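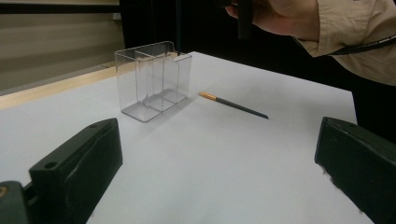

Section 2 covers what to buy and what to set aside before the first station is built. Most of the cost of a Skuruvell hand-held gripper station sits in a few items, and the rest can be found in any stationery shop. A clear plastic box with a divider and a pencil on a plain white table are enough for a first task, and a site that starts this way can put off buying task parts until the station is working. Budget for the table, the gripper tool and the spare fingers first.

Contents Before you order Planning the station Ordering Support

2.1 Planning the station

1. Measure the room. Allow space for a person to lean over the table from one side without touching the wall behind.

2. Choose the table. A smooth, plain top is preferred. If you already own a suitable table, leave line 4 of the order form blank.

3. Decide how many stations you need. Barnport recommends one station for the first order, and a second only after the first has been in use for a full month.

4. List the objects for your first tasks. Keep to small, light items that can be replaced locally. Enter them under "consumables", not under "equipment".

5. Add spare fingers. One set of 8 fingers is supplied in each spares pack. The lower edges wear first.

Note: Spare fingers from the older Amov kit have a different base and do not fit. Check the label on the bag before you add them to your stock.

2.2 Setting the budget

1. Enter the price of the basic kit. The list price is £952 for each station, without table or delivery.

2. Enter delivery. Orders from the Tamura warehouse take 13 working days. Orders placed in June may take longer, as the warehouse closes for stocktaking.

3. Enter staff time. Each new user needs two half-day sessions before working alone. Many sites forget this line, and it can come to almost as much as the kit.

4. Keep a reserve for clear plastic containers. They crack at the corners when dropped, and a matching replacement may be hard to find later. Buy several of the same type at the start.

5. Have the form signed by the budget holder and send it to Riku Mizuno at Barnport.

Caution: Do not order a powered arm on the same form. It needs a separate safety check and a fixed supply, and a mixed order will be returned unprocessed.

Caution: Prices in this section are valid from July 13, 2025. Ask for a new quotation if yours was issued before then.

2.3 When the order arrives

1. Check the contents against the packing slip.

2. Write the serial number of the gripper tool on the inside cover of this manual.

3. Report missing parts within five working days. Go to Section 3 to assemble the tool.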